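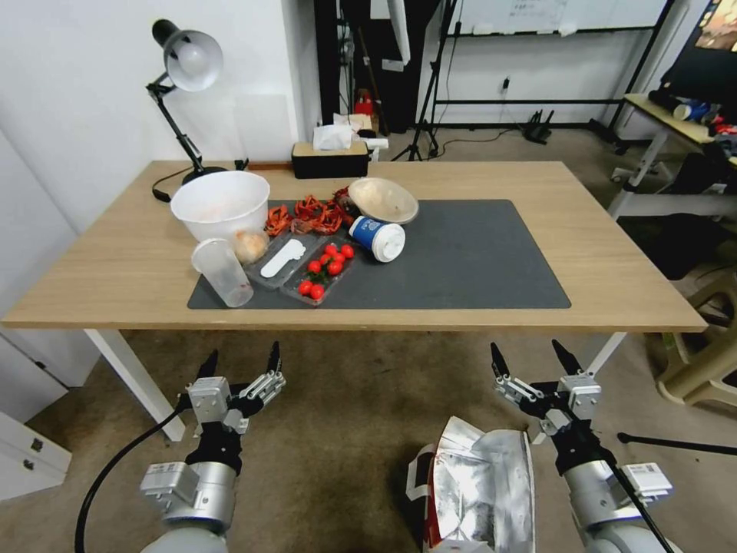
Table Food: Frequently Asked Questions

Last updated 2024-07-12

These are the questions we get most about eating at the shared tables in the Lurnano building. The kitchen at Carnirton handles its own affairs and has its own page, which is shorter, presumably because they have a dishwasher.

Can I eat at the worktables?
Yes, on the gray mat. The mat wipes clean. The wood underneath remembers everything, including the December party.

How long can food stay out?
Until you leave the room for the day. A bread roll left overnight belongs to the building, and the building has never once wanted it.

I only had a few of the cherry tomatoes. Do I have to deal with the rest?
If you opened the tray, you are its guardian. Close it, label it and put it in the fridge. Vines and stems go in the compost pail by the sink.

Who washes the big white bowl?
The last person to put something in it. We have heard the argument that a rinse counts as a wash. We have also seen the bowl.

What about a paper cup with the lid still on?
Check for liquid before you throw it out. The trash bags come from Flavska in packs of 100 and were evidently designed for confetti.
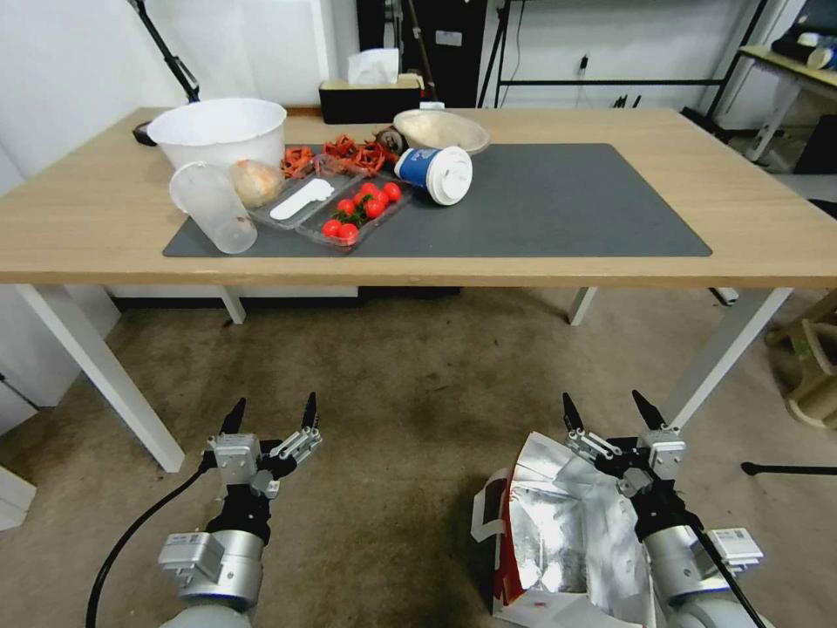

Where do plastic trays and clear cups go?
Rinse them and put them in the blue bin in the hallway. Plastic spoons go in the trash, as the hauler won't take them.

Can I keep half the mat for my work and half for lunch?
You can, and people do. Keep drinks on the lunch side. Whatever you spill will head for the paperwork by the shortest route.

Are the tissues on the table napkins?
They are tissues. A spill needs the cloth under the sink, and one cloth does the work of 38 tissues without leaving lint in the bread.

How do I clean the mat?
Shake the crumbs into the trash, wipe with warm water and a drop of dish soap, and let it dry flat. Please don't roll it up damp. We replaced 3 mats last year, and the Takács invoice is taped inside the supply cupboard for anyone who doubts it.

Is there a limit on snacks?
No. There is a limit on snacks you have stopped eating but still have feelings about.

My question isn't listed. Where do I ask?
Write it on the sheet by the fridge. The pen is on a string for a reason.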